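Table setting tips from the demo bench

Posted in Kitchen & Bench Notes, May 2022

Quick one this month, I'm behind on everything. These come out of the hand-held gripper work at Dotora, where we teach arm policies from people doing chores with grippers instead of fingers. Setting a table was the task since March. Good half of what made the demos better also works at home, so here you go.

Caddy in front of the plate. Not off to the side. Shorter reach, less crossing over. We tried the side first and the learned policy kept sweeping its wrist over the plate. Moved it to the front edge of the placemat, problem mostly gone. At home same thing – kids knock less over.

Mesh caddy over a solid cup. You can see what's in it before you grab. In the Keletholm set (2000 demos, mesh) grasps on forks came out noticably cleaner than in the older set, also 2000, with a solid ceramic crock. Could be the lighting too, we changed a bulb in between. Sorry.

Handles up. Always. Handle up means one grab and one turn. Handle down means you're fishing, and you've got your fingers on the part that goes in somebody's mouth.

Striped placemat. Best cheap trick on this page. Stripes give you a line to square the silverware against. If a knife is lying crooked you spot it from across the room. The scoring script likes it as well, angle error is easy to read off.

Plate goes down first. Everything else gets placed off the plate. People who started with the knife ended up moving it twice, and a moved knife is a mess to learn from.

Don't fix it mid-move. Put it down crooked, let go, then straighten. Sounds slower. We threw out 116 demos where somebody fiddled while still holding on, retrained, and the policy stopped hovering. Bernorbridge people saw the same on their cup stacking.

Tape. Mark where the mat goes with little tabs at the table edge. Painter's tape at home, peels off fine. We re-lay the mat between takes and without marks it creeps toward you all day.

Cables – if you're working with anything corded near a table, run it off the front edge toward you, on your side of the stuff. Leave slack. A tight cord will drag a spoon right along with it.

Both hands at the ready, even if one's doing nothing. The idle hand can hold the mat down. Of the sessions Workneh scored, 41 had a mat slip, nearly all of them one-handed.

What didn't help: rubber mat under the placemat (bunches up), heavier spoons, going slow on purpose. Slow demos gave us slow policies and that was about all they gave us.

Next up is clearing the table, wich is harder then it sounds. Same table, same caddy, everything goes back in handle up.

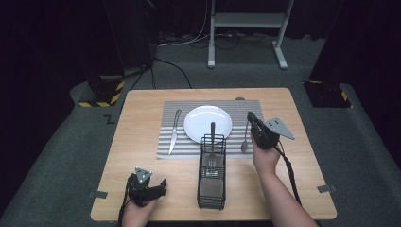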